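Osness Fen Restoration: Frequently Asked Questions

Answers to the points raised most often by neighbouring landowners and visitors. Questions about access permits are dealt with on a separate page.

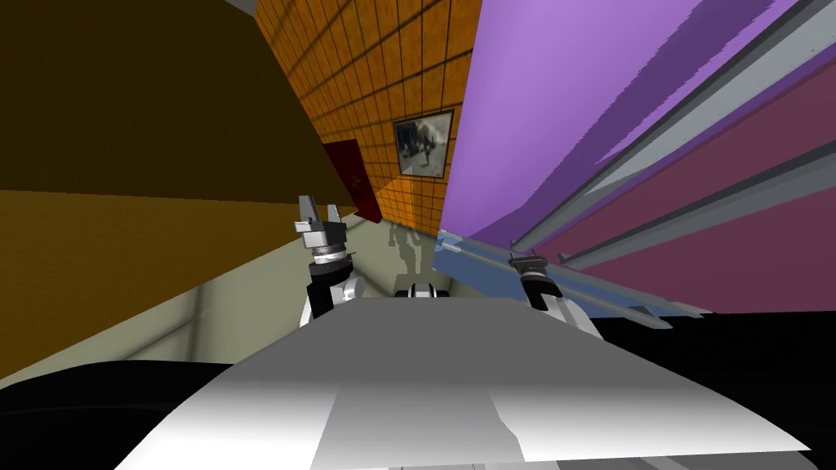
Osness, 2019-06-28

What is a fen, and how does it differ from a bog?

A fen is a peat-forming wetland fed at least partly by groundwater or surface water. A raised bog receives its water from rain alone. Groundwater carries dissolved calcium and other minerals, so the fen is less acid and supports a different set of plants, mainly sedges, brown mosses and reed.

How large is the site?

The restoration area covers 62 hectares in two blocks, the Hotau block to the north and the Uta block to the south. A farm track on a raised bank separates them. The two blocks are managed at different water levels and should be treated as separate units when reading the monitoring tables.

Why was the water level raised?

The main ditches were deepened for hay production and the summer water table fell well below the surface. Drained peat is exposed to air, breaks down and shrinks. The target for the Hotau block is a mean summer water table within nine centimetres of the surface. No target has yet been fixed for the Uta block, where the peat is thinner and lies over sand.

How are the ditches blocked?

With peat dams, keyed into both banks and capped with turf taken from the same spot. Forty dams are planned and 19 are in place. Where the ditch bed has cut through to the sand, a timber core is added. Dams are built to stand slightly proud of the ground to allow for settling.

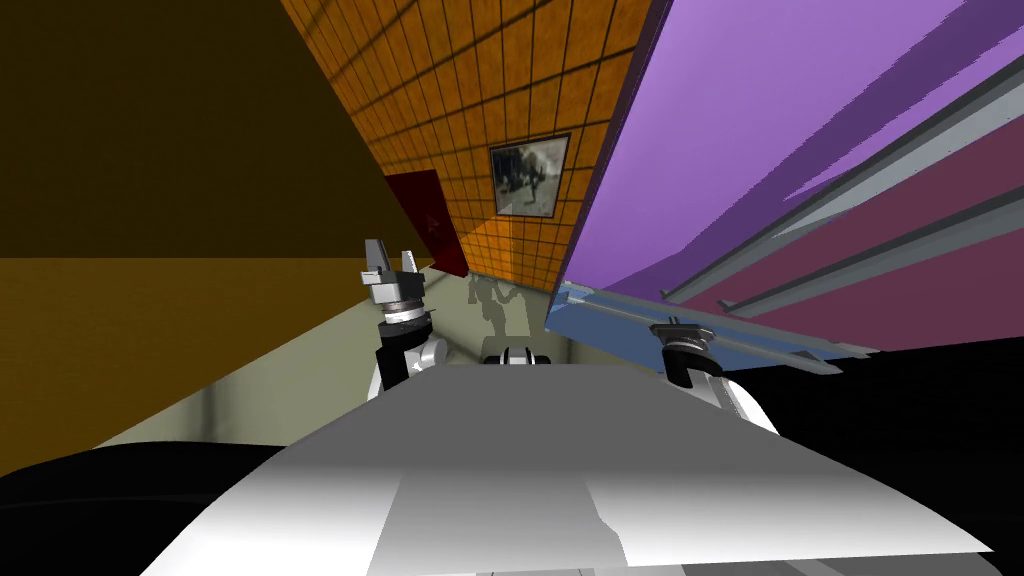 Settling is greatest in the first winter. Dams are checked after the first heavy rain and topped up with peat if water is running over the centre. Water passing round the ends is a more serious fault and usually means the key was cut too short.

Will the work flood adjoining land?

The boundary ditch on the eastern side remains open and is cleaned each autumn. Its outlet level has not been changed. Dipwells on the field side of the ditch are read monthly, and the readings are sent to the adjoining owners on request.

Is the fen mown?

Yes, in part. Mowing begins in late July, once most ground-nesting birds have finished, and is done on rotation. All cuttings are removed. Cuttings left on the surface smother the moss layer and return nutrients to the peat. Reed beds are left uncut for longer.

Why are willows being removed?

Scrub draws down water in summer and shades out low sedges. Stems are cut close to the ground in winter. Older willows along the track bank are kept for insects and for shelter.

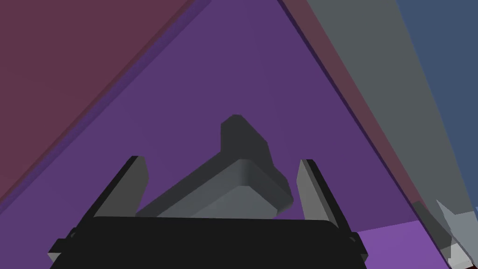
Gripper with fingers open, rendered view.

How is vegetation recorded?

In fixed square plots, two metres on each side, marked by buried metal pins. Cover of each species is estimated by eye. The Omerović plots, set out before the first dams were built, provide the baseline. Mosses that cannot be named in the field are collected and checked under a microscope.

How long will recovery take?

Water levels respond within one or two seasons. Sedge cover follows more slowly, and brown mosses may need reintroducing by hand where no source remains nearby. Peat growth is too slow to measure over the period of the current plan.

Can dogs be brought onto the site?

On a lead, and on the track bank only. The blocks themselves are closed during the nesting season.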